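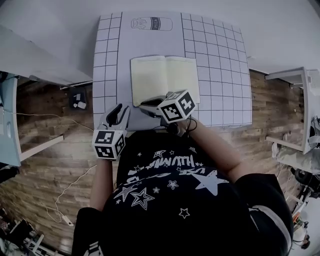

Severyn Tymoshchuk objected, on reading a draft of this chapter, that a notebook which will not stay open has already failed, whatever its paper is like, and that the chapter on binding ought therefore to come before the chapter on paper. The order has been changed.

# Chapter 5. How a Notebook Opens

## 5.1 The open position

A closed notebook is a block with flat faces and square edges. An open one is harder to describe. Each page leaves the spine at an angle, bends over, and comes to rest on the pages below it. The shape of that bend depends on the stiffness of the paper, the direction of the grain, the type of binding, and the place in the block where the notebook has been opened.

The notebook at the head of the chapter shows the usual result. Its two cream pages are slightly lifted and curved, and the fold between them is faint. The grid on the mat gives a set of straight lines against which a curve of this kind is easy to judge. Readers without a printed mat can rule one on a large sheet of paper for the exercises in Section 5.6.

Four terms are used throughout:

- **Gutter** — the inner margin on both sides of the fold.
- **Throw-up** — the height of the page surface above the table, measured at its highest point near the gutter.
- **Drape** — the way a free page falls under its own weight.
- **Return** — the movement of an open page back toward the closed position once the hand is taken away.

Throw-up and return are often confused. A stiff page in a loose binding may stand high and stay where it is. A limp page in a tight binding may lie low near the outer edge and still pull closed.

## 5.2 Position in the block

Take a sewn notebook of 136 pages. Opened at the middle, it has the same number of leaves on the left and on the right, and the two sides balance. Opened near the front, it has a thin side and a thick side. The thin side is drawn up toward the thick one, and the fold no longer lies at the center of the spine.

For this reason a single measurement says little. The opening should be tested at no fewer than five places, including the first and last sections. In a sewn book, the test should also record whether the opening falls at the center of a section, where the thread is visible, or between two sections, where it is not. The first kind generally lies flatter.

## 5.3 Handling

A page may be turned from the upper corner, the outer edge, or the bottom edge. Lifting from a corner bends the paper along a diagonal. Holding the bottom edge close to the fold moves several leaves at once unless they have been separated first. Paper with the grain parallel to the spine bends readily in the turning direction; paper with the grain across the spine resists, and tends to ripple along the gutter if it takes up moisture.

Valentyna Onyshchenko's wear trials for Cernwood, discussed in Section 5.4, ran one glued notebook through 2,714 openings. Throw-up was recorded at intervals, always at the same leaf. The first loose leaf appeared 13 leaves from the back cover — well away from the leaf being measured — and the trial sheet had no column for it. The revised sheet is printed in Section 5.6.

Section 5.4 compares glued, sewn, and stapled bindings under repeated opening. Section 5.5 deals with grain direction and gives two tests for it, one of which leaves the notebook undamaged.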